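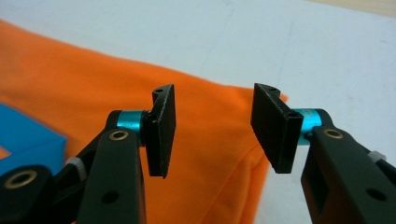
Orange fabric on a white tabletop

Editorial Researcher, The Letters of the Brilance Family

Lutness Historical Press is looking for a researcher to work on the third volume of its edition of the Brilance family letters. The post is full time for two years, starting in September, and is based at our office in Dritley.

The family traded in grain and timber, and its members wrote to each other, to their agents and to several members of Congress from the 1790s until the Civil War. The first two volumes printed the letters up to 1824. Volume three will contain 524 letters, most of them never published. About a third of the text is in French or Dutch, much of it in difficult handwriting.

What the job involves

You will check existing transcriptions against the originals or scans, transcribe the letters that have not been done yet, and write the footnotes. Notes in this edition are short. They identify people, places, ships and events, and they point out where earlier biographies of the family got a date or a reading wrong. You will also draft the introduction to one of the 7 sections, which will appear under your own name.

Some 42 of the letters are held in the Mabaso Collection and can only be read there. Expect two research trips a year of up to three weeks each. We pay travel and lodging.

What we need

A graduate degree in history or a related subject, or equal experience on a documentary edition. Good reading knowledge of French. Practice in reading handwriting of the period. Clear written English.

Dutch is useful. If you don't have it, we will pay for a course in your first year. You do not need to have published a book.

Hours and benefits

The work week is 37.5 hours, and up to two days a week can be worked from home once you have finished your first three months. Benefits include health insurance, a retirement plan and four weeks of paid vacation. The pay scale is in the information packet, which the office will send on request.

How to apply

Send a resume, a cover letter of no more than two pages, and a sample of annotated transcription or other edited text. Please also include a note of up to 200 words on a biography or edition you have used closely and what you would correct in it. Put everything in one PDF.

Applications close at 5 p.m. on the last working day of May. Interviews will be held in Dritley in June and will include a short transcription test.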